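Usamos cookies para mejorar tu visita. Aceptar | Configurar

Wultia, buscador de archivos duplicados
Por Shadi Najjar, martes 11 de junio

Llevo desde diciembre con Wultia en el portátil y ya no lo quito. Le pasé la carpeta de fotos de la tienda, 3.795 archivos, ¡y me sacó 244 repetidos! Compara el contenido, así que le da igual que hayas cambiado el nombre.
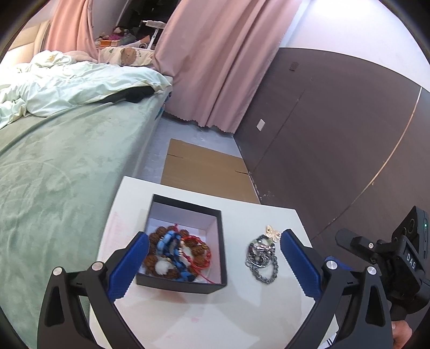

Bisutería y pulseras de cuentas en su caja.

Lo que borras va a una papelera propia y ahí se queda 60 días (yo ya he rescatado un par de cosas). La versión gratuita llega hasta 2.000 archivos por búsqueda.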